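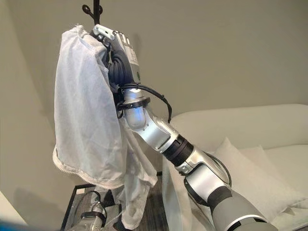
Hand comparison: where we are at the halfway mark

The hand trials are half done, and several people have asked for something in writing before the June review. Gwendolyn Sorensen and Robel Yimer are running them, and what follows comes from their notes up to April 12, 2021.

The question is a narrow one. We have three hands that fit our arm, and we want to pick one to build the household work on for the next few years. The Mellel is the multi-fingered hand most of you have seen in the living room setup. The Araya is a plain two-finger gripper with rubber pads. The Sterklow is an underactuated hand with fewer motors than fingers, and it came to us with the smallest price tag.

Each hand gets 500 attempts at the same set of tasks, on the same arm, with the same controller settings wherever the hand allows it. Most of the tasks are ordinary pick and place. The hard ones are all cloth: lifting a folded towel, pulling a pillowcase off a chair, and getting a mesh bag on and off a coat stand.

The bag has turned into the task that tells us the most. The fabric is sheer, it weighs next to nothing, and the depth camera often sees straight through it to the wall. The stand has a curled hook at the top, and the weave likes to catch on it. If the fingers close a little early, they get the pole and no cloth. If they close a little late, they get so much cloth that it will not let go again.

The Mellel has done best on the bag so far. It can press the cloth against the pole with a couple of fingers and gather it with the others, and when it misses it usually gets a second chance without backing the arm out. It is also the slowest of the three. A bag cycle takes 40 seconds when everything goes well, and Robel thinks much of that is our planner being careful with the fingers. He has a faster version that he will try once the main runs are finished, so the numbers stay comparable.

The Araya is quick and never surprises anyone. On boxes, cups and bottles it beats both of the others. On cloth it does fine with the towel, which has an edge it can find, and poorly with the bag. Gwendolyn swapped the standard pads for softer ones from Biltasby, and that helped with slipping but did nothing for finding the cloth in the first place.

The Sterklow is harder to sum up. It wraps around odd shapes nicely and forgives a bad approach angle. It also has a habit of keeping hold of thin fabric after the open command. We have written to the maker and are waiting to hear back.

A few practical points came up along the way.

Cables are the main nuisance on the Mellel. The bundle is clamped at the wrist, which is fine, but the loops around the back of the hand can snag cloth. Please check them before a run and after any rotation of the wrist past the usual range. If you have to move the clamp ring, write it in the log.

Wrist camera calibration should be redone every time a hand is changed. Two days of towel runs had to be thrown out in the first round when this was skipped. Robel has put the steps on a card next to the controller.

Please leave the coat stand and the sofa where they are. The planner uses a fixed map of the room, and a stand that has moved by the width of a hand will spoil a whole batch.

Altogether we have 2,941 recorded clips from this round and the earlier shakedown runs. They are on the shared drive, sorted by hand and then by task. Failed attempts are kept along with the good ones, and we would like help labeling them. The labels are short: missed, slipped, snagged, would not release, other. If you pick "other," add a line saying what you saw.

The remaining Sterklow runs come next, then the second half for the Araya. The Mellel goes last, after its finger cables have been re-routed. Gwendolyn has the schedule for the room, so talk to her if you need the arm for something else in the meantime.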